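Floltbridge Community Workshop
Members' Handbook – Practical Notes

Building and Using a Hand-Held Gripper: Guidance for Members

This page is provided for members who are constructing a hand-held gripper tool at home or at the workshop benches. It supplements the Mondo build notes, which remain the reference for part dimensions and fasteners. Members should read it before booking printer time.

Comments and corrections may be directed to Clodagh Ó Briain, who maintains the practical notes. The page was last revised on Saturday, October 19, 2024.

Before you begin

Printer bookings are made through the front desk and are recorded against your membership number. A complete set of Mondo parts requires more than one session on most of our machines. Print the two fingers together, on the same plate and from the same spool, so that any shrinkage affects both equally. Fingers printed on separate days have caused more alignment complaints than any other part.

The following should be on the bench before assembly starts:

A set of hex keys in good condition. Rounded keys will damage the small cap screws.
A deburring tool or a sharp craft knife.
A small flat file.
Isopropyl alcohol and a lint-free cloth.
Masking tape and a fine marker.
A shallow tray for screws.

Threaded inserts are kept in drawer 119. Please record what you take on the sheet inside the drawer. Inserts are to be set with the dedicated soldering iron, which is labelled, and not with the irons from the electronics bench.

Preparing printed parts

Remove support material while the part is held low over the bench, with eye protection on. Work the knife away from the hand. The sliding surfaces of the finger carriage should be filed lightly and checked often; a few strokes are generally sufficient, and material cannot be put back. If the carriage binds at one point along the rail, mark that point with the marker and file there only.

Do not use grease on printed slides. Dry lubricant is available at the front desk. Grease collects filament dust and will stiffen the action within a few weeks.

Clean the faces where adhesive will be applied. Fingerprints are enough to lift a marker at the corners, particularly in the summer months.

Fitting the fingers

1. Seat both fingers in the carriage with the screws loose.

2. Close the grip fully on a piece of flat stock. A steel rule is suitable.

3. Tighten the screws alternately, a quarter turn at a time, until both are snug.

4. Open and close the grip several times and look at the tips from the side. They should meet evenly. If one leads the other, loosen the carriage and repeat from step 2.

Screws into plastic should be tightened by hand only. The powered drivers at the assembly bench are set for timber and will strip an insert immediately.

Curved or hooked tips require more attention than flat ones. The point of contact changes as the grip closes, and a finger that appears square when open may still be slightly rotated when shut.

Marker cubes

Members who intend to track the position of the fingers will need to fit square black-and-white markers. Print these at full scale on matte paper, with page scaling switched off in the print dialogue. Measure the printed square with calipers before cutting. Glossy paper and clear tape reflect the ceiling lights and should be avoided.

Leave the white margin around the black pattern. Software locates the marker by its border, and a marker trimmed hard to the black edge will be read poorly against a dark background.

Record the marker number and its orientation in your build log at the time of fitting. Two members have previously exchanged left and right markers and spent an evening in the settings menus before the cause was found.

Camera mounting

The camera bracket should be fitted last. Check that the view includes the fingertips in both the open and closed positions, and then apply a line of marker across the joint between bracket and body. Should the bracket shift later, the broken line will show it.

Wide lenses take in a great deal of the room. Members recording in the shared areas are reminded that other people may be working or passing nearby, and that recordings are subject to the privacy rules posted at the front desk. Faces must be obscured before any picture is shared outside the workshop.

Cables should be secured to the body with a small amount of slack at the camera end. A cable pulled tight at full extension will eventually loosen the connector. Keep cable ties clear of the moving carriage.

Practising with everyday objects

A newly built gripper should be tried on soft or light items before anything rigid. A folded tea towel and an empty juice carton are both suitable. Proceed to larger objects with handles once the action is smooth.

When approaching a handle that sits in a recess, observe the following:

Bring the tool in slowly and keep the wrist straight. Most knocks occur when the operator watches the fingertips and forgets the width of the body behind them.

Look for the clearance on each side of the handle. A curved tip needs more room than its thickness suggests.

Approach from the side with the fewest raised edges, and withdraw along the same line.

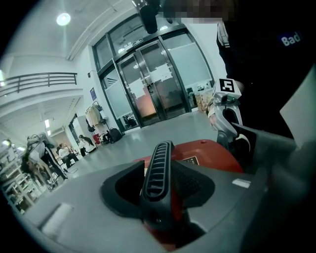

Stop if a finger touches the housing. Open the grip, back away and begin again. Pushing through contact will bend a printed finger at the root, where the damage is difficult to see.

Keep the free hand clear of the carriage – pinched skin is the most frequent entry in our first-aid book for this type of tool.

Care and storage

Gripper tools are to be stored with the fingers slightly open. Fingers left clamped shut for long periods may take a permanent set. The storage shelf accommodates up to seven tools, and each must carry a tag with the member's name and telephone number. Untagged items are moved to lost property at the end of the month.

Batteries must be removed before storage and may not be charged overnight on the premises.

Wipe the markers with a dry cloth. Alcohol will smear some inkjet inks. A marker with a scuffed or lifted corner should be replaced at once and its new fitting noted in the log.

Inspect the following every four weeks when the tool is in regular use:

Finger screws and carriage screws
The witness line on the camera bracket
Cable ties and connectors
The root of each finger, for pale stress marks in the plastic

Spare parts and assistance

Replacement fingers may be printed from the files in the Fodel folder on the workshop computer. Please do not alter the master files. Copy them to your own directory and add your initials to the file name.

The Jenkins bench is reserved for gripper assembly on the first weekend of each month from April onward. An experienced member is normally present in the afternoon and can check alignment before a new tool is put to use. Bookings close the evening before. The bench must be swept and the hex keys returned to the rack at the end of each session.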